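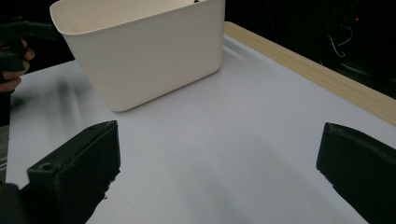

Maureen Fothergill objects to the word "box" for a container of this class, on the grounds that a box has straight walls and a storage bin does not. Her usage is followed in this article, although many retailers treat the two words as the same.

Storage bin (household)

A storage bin is an open or lidded container used indoors to hold loose items such as toys, craft supplies, pantry goods or cleaning products. Household bins are usually molded from plastic in one piece. They differ from crates, which have slatted or pierced walls, and from baskets, which are woven or made to look woven.

Shape

Most bins have a rectangular plan with rounded corners. The walls lean outward from the base to the rim, a feature called draft. Draft lets the part come off the mold and allows empty bins to nest. It also reduces the usable floor area, so a bin measured at the rim will hold fewer upright items than the figure suggests. Rounded inside corners are easier to wipe clean but leave gaps around square contents.

Handles

Handles are either formed as an outward lip under the rim or cut through the wall. Cutouts are commonly oval and placed on two opposite sides, close to the top. An oval opening has no sharp corner at which a crack can start. Small items can fall through a cutout if the bin is filled above its lower edge - the practical fill line is therefore below the rim.
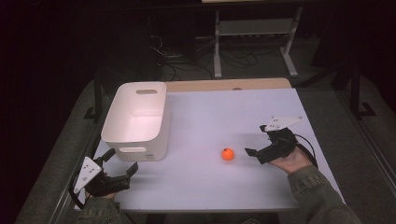
White plastic storage bin with oval handle cutouts, left; small orange ball, center.

Use

Bins are used on open shelves, inside cabinets and on tabletops during sorting. In tabletop sorting the bin is normally set to one side, with the items to be put away spread on the clear part of the surface. Light-colored interiors make small contents easier to find. Opaque walls hide the contents and are often labeled on the side that faces out.

Laurier Sawatzky and Montserrat Sotomayor, in a survey of 2,314 households in Toledo, found that toys were the most common contents, followed by dry food. The survey did not separate lidded from open bins.

Care

Plastic bins are washed with warm water and mild dish soap. Scouring pads dull the surface and should be avoided. Stacked bins that stick together can be parted by twisting the upper one slightly - prying at the rim may split it.

See also: Crate; Basket; Drawer organizer

Last edited 2020-03-23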